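Subject: Re: [Zorthorpe-swap] Clothing table, spring sale

On Sunday one of the list members wrote:

> Does anyone know if the hall in Kalstead is still charging 300 for
> the day? Also, are we taking summer clothes this time or only
> coats and knits? I have two bags here and don't want to haul
> them over for nothing.

The hall went up. It is 425 now, and that includes the kitchen but not the folding tables. We can borrow tables from the Liem group again if somebody with a van picks them up Friday evening and has them back by noon the day after the sale.

Summer clothes are fine. Last January we turned them away and then had half a rack standing bare, so this time bring what you have. Please wash it first and check the seams and zippers. I started sorting my own pile this week. 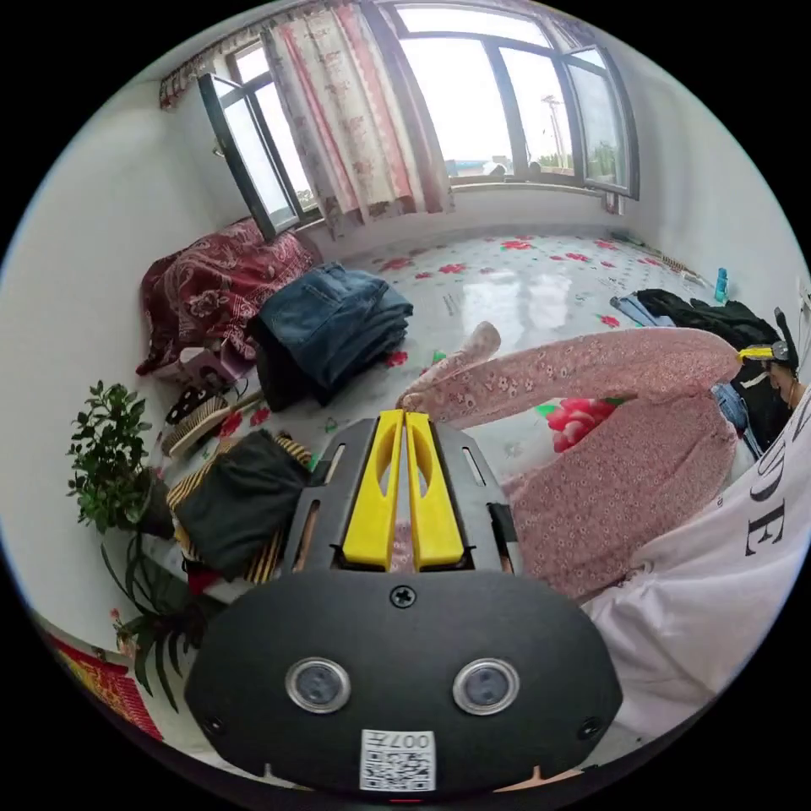 Prices stay the same as last year – 2 for tops and kids' things, 15 for winter coats. Anything you want more than that for should go on the Sultow online list instead, where people expect to haggle. Write your seller number on the tag in pen. Pencil rubbed off on a lot of the tags last time and we had a box of money we couldn't match to anyone.

Delicate things do better folded flat than on hangers. The wire ones from the Liem storage room leave bumps in the shoulders, and a few have rust spots.
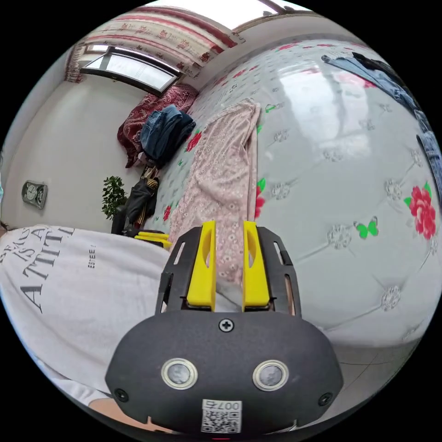 Pale pink, lace pattern, for the sale.

Doors open to sellers at 8:30 and to the public at 10. If you can only do the afternoon, say so on the list by Thursday and we will put you on cleanup. We still need two people for the cash desk and one for parking, as the lot behind the hall fills up fast and the neighbors complained in the fall.

Unsold items go home with you or into the donation bin in Zorthorpe.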